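Geddes girls' wrestling team wins first dual meet in school history

Jan 30, 2019

The girls' wrestling team of Geddes High School won a dual meet for the first time, beating visiting Skallton 42-30 in front of a full gym. Geddes started the program last September, and until this week the team had lost every dual meet it entered.

The result was decided in the second-to-last match of the evening. Geddes was leading by six points when junior Shireen Dlamini went on the mat against a Skallton senior who had beaten her in December. Dlamini gave up the first takedown, escaped, and was behind 4-1 after one period. In the second period she caught her opponent in a headlock and got the pin with 22 seconds left on the clock.

"I heard my teammates before I heard the whistle," Dlamini said. "I did not know the team score. I thought we were still losing, so I was only trying to get a pin and sit down."

With her six points Geddes could not be caught, and the final match changed nothing in the standings. Skallton took it by forfeit, as Geddes has no wrestler in the heaviest class this winter.

Head coach Auður Hviid, who wrestled in college and moved to the district two years ago, said the beginning of the season was harder than the results show. Most of her wrestlers had no experience in the sport. Several came from volleyball and one from the swim team, and in the first weeks the practice was mainly about how to fall and how to stand.

"In November we were happy if a match went to the second period," Hviid said. "I told the girls that we would look at the score after the new year. Now it is after the new year, so we looked."

Freshman Precious Motaung opened the meet with a pin in the first period, her fourth of the season. Senior Charmaine Mabaso, one of the two team captains, won by pin in the middle weights against an opponent who had qualified for the regional tournament last year. Mabaso had missed three weeks with a shoulder injury and was cleared to compete only on the morning of the meet.

"The doctor said yes, my mother said maybe," Mabaso said. "So I went with the doctor."

The attendance was 485, the largest number for a wrestling event at the school since the gym was renovated. Part of the crowd stayed from the boys' junior varsity meet, which was held before on the same mats. Athletic director Alby Pryor said that the school had put out extra chairs along the north wall, and these were also taken before the first whistle.

Pryor said that the school will keep the girls' program as a separate team next year, with its own practice time. This season the girls have shared the room with the boys and started many of their practices after six in the evening. A second assistant coach is also planned, but the position has to be approved in the spring budget.

Skallton remains ahead of Geddes in the league table, even after the defeat. Its coach did not speak after the meet, but the two teams stayed on the mat for some time and took a photo together.

Geddes has 2 dual meets left in the regular season, both away from home. The regional tournament comes after that, and Hviid expects to enter a wrestler in every weight class except the heaviest. Mabaso and Dlamini are likely to be seeded. Motaung will move up one class for the tournament, a change that was decided already before this meet.

Tickets for the regional tournament can be bought at the door. Students of the participating schools enter free with a school card, and the doors open one hour before the first match.

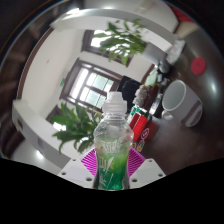 More in local sports

Boys' swim team finishes second at league relays
Geddes softball moves spring sign-up to the main office
Skallton names new cross-country coach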